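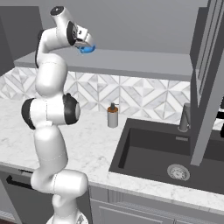
1/ Notes on how overbooking is handled at small properties, written from the channel side. I maintain the booking connection for a group of guesthouses and bunkhouses trading as Gevatside. 64 rooms in total, sold on four channels plus the front desk.

2/ Definitions first. An overbooking is two confirmed reservations for the same room type on a night when only one unit is left. A double assignment is two guests put in the same physical room while another one of that type is free. The second is a desk error and takes a minute to fix. This thread covers the first.

3/ Last year we took 3,557 reservations. 14 of them were true overbookings. I went through each one with Vandana Gautam, who runs the desk at the largest house, and we sorted them by cause.

4/ Nine were sync delay. A room sells on channel A, the update goes out, and channel B sells the same room before it has processed the update. Our median delay is short. The long tail is the trouble, and it sits almost entirely in the evening, between 6 and 10 p.m., when everyone is booking.

5/ Three were modifications. Guest extends by a night on the channel's own site. The channel sends the change as a cancel followed by a new booking. Between the two messages the original nights go back on sale. If someone is looking at that moment, they get them.

6/ Two were manual. A walk-in was written on paper and keyed in after the shift ended. No software fix for that. The desk now keys the walk-in before handing over the room key.

7/ The usual advice for sync delay is to hold back a unit: stop selling on outside channels when one room of the type remains, and keep the last one for direct booking. It works. It also costs money, and the cost depends on how many units the type has.

8/ For a type with 12 rooms, holding one back is cheap. For a type with two rooms, you have just closed half your inventory to the channels. We have several types with two rooms. The family room with the connecting door is the worst case.

9/ What we run instead is a hold that depends on arrival date and room count. Types with five or more rooms: last unit held at all times. Types with fewer: last unit held only inside 48 hours of arrival. Outside that window there is time to rearrange or to call the guest.

10/ The rule lives in Putavine, our channel manager setup. It has no native setting for this, so it is a scheduled job that rewrites the availability cap per type. Chi-keung Peng wrote the first version. It runs every 15 minutes and logs only when a value changes.

11/ One thing to check if you build something similar: whether your cap counts rooms sold or rooms left. Ours counts rooms left. I had it backwards for most of a day in December and closed every double we had. Bookings stop very quietly when you do that. There is no error to read.

12/ On modifications. Two of the four channels can be set to send a change as a single message. The setting is off by default and is under connection preferences, not rate preferences. For the other two we delay the release: nights freed by a cancellation stay closed for ten minutes before going back on sale.

13/ The ten-minute delay has a side effect. Guests who cancel by mistake and try to rebook right away see the room as sold out. They call. The desk can see the pending release and can rebook by hand, so this is a training note and a line on the desk sheet.

14/ Dorm beds need separate treatment. A bed is a unit, but groups book beds together and expect one room. You can have six free beds and still be unable to take a party of six, with the free beds split over three dorms. Channels do not model this at all.

15/ We cap outside dorm bookings at four beds per reservation. Larger parties go to a request form and a person answers it. Of 619 dorm reservations last year, over a third were for one bed, so the cap touches a small share of the volume.

16/ When an overbooking does happen: the guest who booked last is the one moved, unless that guest is arriving late at night, has small children, or has told us about an access need. Then we ask the other party. We pay the difference at the other property and the taxi. Both amounts go on the reservation record.

17/ Call before the guest travels. Vandana's log has the times. Every guest reached by noon on arrival day accepted the move. Two who found out at the desk did not, and both were refunded in full.

18/ Someone will ask about overselling on purpose, as airlines do. Our no-show rate is too low and too uneven for it. It might pay at a few hundred rooms of one type.

19/ Since the hold rule and the release delay went in, we have had one overbooking. It was a walk-in on paper.

20/ Next on the list is the rate side: minimum-stay rules that the channels apply by arrival date and we apply by night. Separate thread when the test data is in.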